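4.2 Picking the comparison stars

I'll admit I had far too much fun with this part! Our variable sits low in Lyra, and Halina Jasińska and I argued for a whole Monday over which neighbors to measure it against. She wanted the bright pair near the edge of the field; I wanted fainter ones closer in (less trouble with haze, I figured). We ended up keeping 2 from her list and 2 from mine, and ran all 3177 exposures from the Lildale site through the same steps. Of those, 388 had clouds or trailing and went straight out.

We use cookies to remember your settings. Accept | Manage

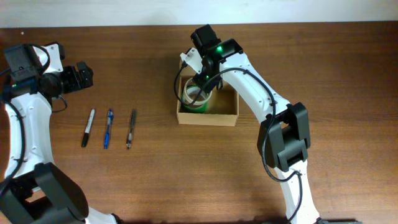 4 min read

Figure 3. Two arms over a wooden tabletop.

With the bad exposures gone, the light curve got a lot calmer – the dip shows up on every clear night we have. Sarahí Huerta reran the fit using only my fainter stars and got the same period, so I've stopped arguing with Halina. Section 4.3 goes into the color terms.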